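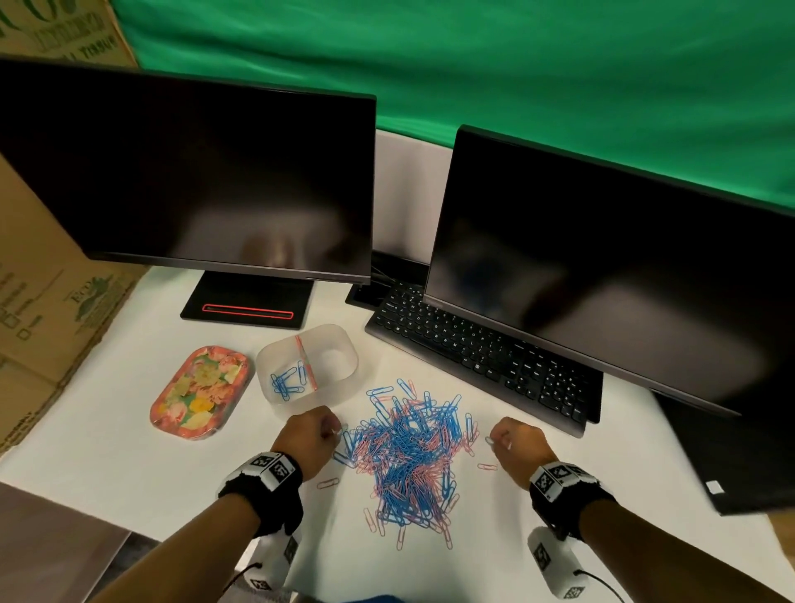
*By Henrik Bauerfeind, Himcombe | August 2025*

Paper clips are winning at Himcombe this month, and I say that as the person who picked them. We've started our side-by-side test of two small grippers, the Fisix and the Grube, and the job I set for both of them is sorting light blue and pale pink clips out of one big tangled heap. I thought it would be a nice easy warm-up before the harder stuff. (It was going to be followed by screws, then washers, then a long lunch.) We are still on clips.

The hand work came first, with marker blocks on both wrists so we'd have the motion to compare against. You sit down at a desk with a white sheet over it, you have a loose mound of clips in front of you and a clear container with two compartments off to the left, and you go. I did a good part of it myself and I can report that fingers are wonderful things! You pinch at the edge of the pile, something comes up, and if a second clip is hanging off it you give a little shake without even thinking. That shake is now the most discussed movement in the building.

So, the grippers. Both are two-finger designs and both went on the same arm, run from the same Motico controller, so I can't blame the arm for anything. I'd hoped to.

The Fisix has soft pads and closes slowly. It weighs 307 grams on our kitchen scale with the cable off, and the arm hardly seems to notice it's there. On a clip lying by itself it's great. Down it comes, the pads squash a bit around the wire, up it goes again. We gave it 100 single clips laid out flat on the sheet and it missed five, and three of those were my fault for putting them on a wrinkle. I was so pleased that I told my wife about it over dinner, and she asked what happened when the clips were in a pile, and I changed the subject.

In a pile, it grabs bunches. The soft pads that are so good with one clip will happily take hold of four, and then they come up in a chain with the last one swinging. We tried approaching from the side, we tried lowering it less, we tried closing it only partway. The side approach helps a lot. I'd have said that was obvious if I hadn't spent a whole morning coming straight down from above.

The Grube is a different animal. Hard metal fingertips, quite narrow, and it shuts with a click that makes visitors jump. It's picky about where it lands. If the camera puts it a hair too far over, it taps the clip and the clip scoots away across the sheet, and then you've got an arm politely closing on nothing. On the same flat layout it missed 19 out of 100, so if you only looked at that number you'd send it back. But put it in front of the heap and it gets better! Those thin tips can get in under one loop of wire at the thin outer part of the mound and pull just that clip free. I watched it bring out one pink clip after another and I may have clapped.

I should say something about color, as a few of you asked by email. The blue ones give us no trouble. The pale pink ones on a white sheet are harder for the camera, mostly where the overhead light bounces off the coating, and for a while the software was sure that a patch of glare was a clip and kept going back for it. We turned one lamp toward the wall and that took care of most of it. A darker sheet would take care of the rest, but then the hand recordings and the arm runs wouldn't have the same background, and I'd like to keep them matched until this round is over.

Now the Motico controller, which I'd been a bit rude about back in May. I take some of it back. The force setting used to reset itself every time you switched tools, and with the newer software it stays put, so swapping from the Fisix to the Grube takes me as long as it takes to undo the screws. The menu is still a maze, though, and the emergency stop message comes up in a gray so light I have to lean in to read it. I've written to them about the gray. They wrote back and said thank you.

What I didn't see coming was how much the hand recordings would change my mind about the test itself. When I played mine back, I saw that I almost never go for the middle of the pile. I work in from the edges, I go for whatever is sticking out, and both hands are busy at once, with one reaching while the other one holds a clip up off the desk. Our script had been sending the arm right to the thickest part of the mound, on the grand theory that there were more clips there. Well, yes. There are also more clips holding on to each other there. We changed it to start from the rim, and the Fisix stopped bringing up chains nearly so often. The Grube didn't care much either way, but it did stop plowing a trench through the middle, so the table looks nicer.

We're also adding a shake. It's a short sideways wiggle at the top of the lift, copied as closely as we can manage from the wrist tracking. The first version was far too brave and flung a clip clean off the desk (it's under the radiator, I can see it, I can't reach it). The second version is gentler. With the Grube it works nicely, and the extra clip drops off and the first one stays. With the Fisix, the pads hang on to everything, so you get the same bunch of clips, only now it has been shaken.

If you made me choose today I'd take the Fisix for anything laid out neatly and the Grube for anything in a heap, and I know that's a dull answer when you've been promised a contest. Speed might still settle it. I haven't given you times because we kept changing the script in the middle of runs, and I'd rather do them over properly than print something I'd have to correct.

Next up is a full sort with each gripper, the whole pile from start to finish, blue in one compartment and pink in the other, with the script left alone this time. After that come the screws. If you work in the building and want to do a turn on the hand side, come by in the morning when the desk is set up. It takes a few minutes to get the bands snug on your wrists, long sleeves need to be rolled up, and please leave your rings at home or in your pocket.

The run sheets for both grippers are on the shared drive in the Himcombe folder, under "clips." My notes are in there too, and yes, I'll fix the spelling.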